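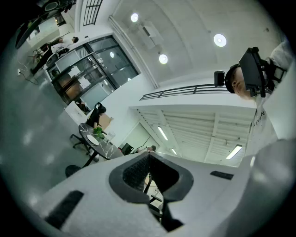

Equipment budgeting for hand-held gripper programs

Equipment budgeting for hand-held gripper programs is the planning of purchases for sites where people, in place of robot arms, carry the gripper during recording. Such a site needs few fixed machines and can occupy ordinary office space. Operators may also wear head-mounted displays, some with a camera module at the side, and these are normally entered as a separate budget line.

Cost structure

Budgets divide into durable items and consumables. Grippers and headsets are durable; rubber pads, straps and cables are consumables. The Garnel plan, prepared by Reda Bennani in April, provided for 60 grippers and 500 replacement pads. Of the grippers, 58 were assigned to operators and two held as spares.

Procurement

Orders are commonly split between suppliers. Garnel bought grippers from Fakow and pads from Radwan — the latter under a contract allowing up to 1000 pieces.

See also

Brulten purchasing schedule
Equipment leasing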